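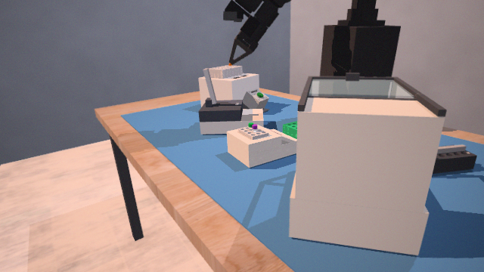

14 shares · 3 comments

Notebook, April, open day at the Hurnmont site

I write this the same evening, so I do not forget. We were 30 visitors in the morning group. The demonstration of Suvow started at 10:15 and it was done in simulation, on the big screen, because the real bench is in use for the Plastberg samples until next month.

What I wanted to learn is how they plan the arm path between the instruments. The model has a blue work surface with a tall off-white machine at the front, and the smaller instruments and racks stand behind it and to the left. The black arm is mounted at the back. For me the difficult part is the tall machine, it takes much space and the arm must go over it or beside it.
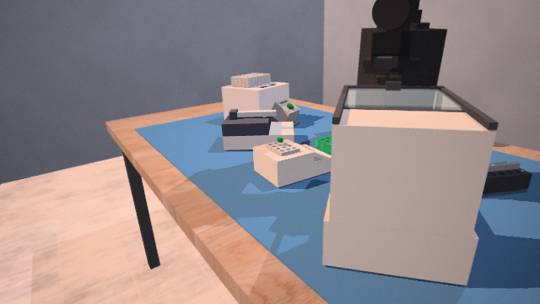
Hicham Kettani remarked that he would first teach the safe height above every instrument and only after that the rack positions, as we lost two weeks last year doing it in the other order. I agree with him.

They told us the planner was run 1257 times before the visit, and 938 of these runs used the new collision margin. I asked for the margin value but did not get it. I must write to Kwiatkowski about this.

To do for us:
- measure our own table again, with the border
- ask if the lid positions are in the model or set by hand
- room 2103 is free for a test in the afternoon

3 comments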